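Baltness Working Group on Handling Rules
Minutes, June 18, 2024

Present: Gediminas Priedītis (chair), Sigita Mets, Ilídio Brandão, Uldis Žukauskas
Apologies: Gintarė Dambrauskienė
Minutes taken by S. Mets

1. Minutes of the March meeting
Approved with one correction. The Lobo checklist was "received," and the word "adopted" is to come out.

2. Episode target
Uldis reported 3,945 episodes logged against the Zirine plan, of which 1,095 have been checked by a second person. Gediminas asked what the rest were worth in the meantime. Uldis said they were worth what any unchecked work is worth. Ilídio thought this unfair to the operators. The target of 1,000 checked episodes per task stays in the plan, though the chair doubts it was ever based on anything but a round number.

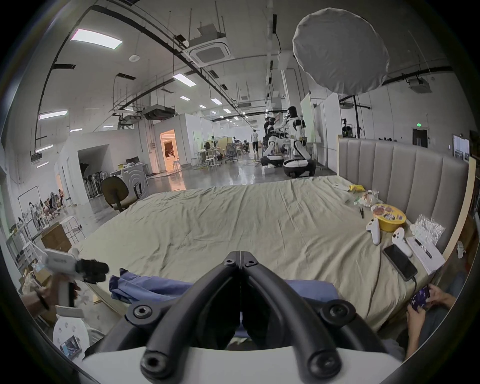

3. Draft rule 6, "Clear work surface"
The draft says only task objects may be on or next to the surface during a run. Gediminas said he had read four versions of this rule and still could not tell what a task object was. On a bed set out with two game controllers, snack packages and a sheet of paper with a pen on it, he asked, is the black smartphone with its charging cable part of the task or somebody's phone? The draft gives the operator no way to answer, and the checker even less. Sigita proposed a written object list for each setup, signed before the first run. Uldis objected that lists get signed without being read, as happened with Lobo. Ilídio would accept a list if it fit on one page. Agreed to try it, with the chair's doubts noted.

4. Bystander distance
The Pedberg text asks for a "reasonable distance" between operators and anyone not taking part. Gediminas called this a wish and would not put it to a vote. Ilídio to come back with a distance that can be marked on a floor.

5. Outside certification
Pedberg has offered to certify our procedures. Uldis asked what they would inspect, given that rule 6 is still a draft. No reply on file. Deferred.

Actions
Sigita: one-page object list, trial version
Ilídio: distance wording
Uldis: backlog of second checks, with names against them
Gediminas: write to Pedberg

Next meeting to be set once the object list has been tried.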